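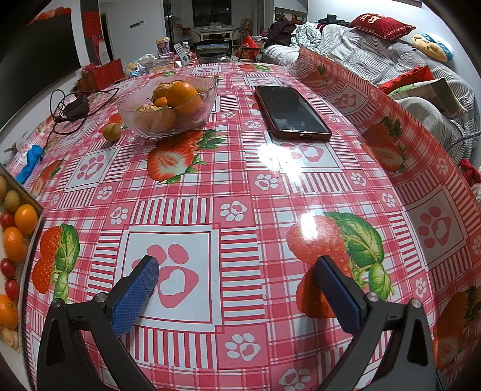 2 min read

The Tablecloth Stays

27 September 2020
by Solange Sabatier

I have been told, by more than one member of this family, that a grown woman should not have paw prints on her dining table. Well, I have paw prints AND strawberries AND raspberries, plus plaid and stripes, and I've never been happier with a tablecloth in my life.

It's plastic, the shiny wipe-down kind, all red and pink and white. I got it at Godmont, the discount place past the bridge, where they sell it off the roll and cut it for you. I went in for light bulbs. Before this one I had a beige linen cloth from my aunt Mireille, very elegant, and I spent my life washing it. Tomato sauce, coffee, a whole evening with a ballpoint pen that I don't want to talk about. It's folded up in the hall closet now and will come out in December when she visits.

My favorite part is the big white squares with the pink paw, because the middle of each paw has a little white heart in it. I didn't notice the hearts until I got it home! The raspberries are good too, though Maxence says they look like they came from a different tablecloth altogether and he may have a point.

The glass bowl lives on there as well, the clear one with the wavy rim. I moved it to the sideboard for a while and the table looked wrong, so back it went.

Two things I've learned if you're buying this stuff. It holds its fold lines for ages — I used a hair dryer on low and a lot of patience, and I still wouldn't call it flat. And get it longer than you think. I went 30 centimeters over and I'm glad I did.

Next up is chair cushions. Plain ones, before anybody panics.

Comments

Gilles Lefèvre
We had one with lemons for years. Don't put a hot pan on it, ask me how I know.

Mireille Huet
I saw the part about the closet.

Valentin Besnard
Do they still have it at Godmont? My daughter wants the paws.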